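Trays and Tables - Lunchroom Gallery
Posted in February by the Falent Hall page editor
Print this page | E-mail this page

Quick one this month, sorry, no time to write it up properly. The lunchroom at Falent Hall has its new tables in and the old trays back from storage. A few people asked what we ended up with after all that talk last fall. So - tables, trays, bowls. More pictures when the second half of the room is done.

Tables first. Light tops, tan edging. Went with the Korletey ones in the end, the Divham samples were nice but too dark for a room with windows on one side only. Delivery took 2 trips. The van was too short for the long ones and the first load went up the wrong stairs, don't ask. They wipe down fast, wich was the whole point. No tablecloths please! We have a drawer full of them already and they can stay in the drawer.

Trays are the beige ones from the Dudivden canteen sale. We got the lot, 686 with the cracked ones taken out. Way more than we need on any lunch but they stack small and the spare stacks went under the stairs. Rounded corners, bit of a rim. They don't slide much on the new tops, tried it with soup. Please put them back on the rack the right way up, crumbs go in the corners otherwise.

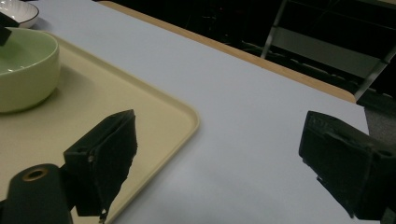
Beige tray, pale green bowl, new tabletop. White plate with the thin dark rim just behind.

Glad the green bowls made it, wrote Corinna from the Divham side, because she'd heard everything was going over to plain white and she thought soup looked sad in white. She also wants to know if the deep ones are coming back or only these, and could somebody please bring back the bigger spoons.

Answer on the bowls - yes, both sizes, deep ones are still in boxes. Plates stay as they are, dark line round the edge, we have plenty. Chips in the rim go in the crate by the hatch, not back on the pile. Spoons I have no idea, will look.

Chairs are the next job. Thin gray legs on most of them, a few need new feet so they dont scratch the floor. 10 set aside so far, if yours wobbles turn it upside down on the table at the end of lunch and it'll get picked up with the others.

Seating for now: long tables by the windows, short ones near the hatch, leave the middle clear for the cart. Tray rack is to the left of the door until the shelf goes up. Lunch still starts at noon, doors 11:45, last trays back by 2 so the tops can be wiped before the afternoon group.

More soon - the shelf, the deep bowls, maybe the spoons.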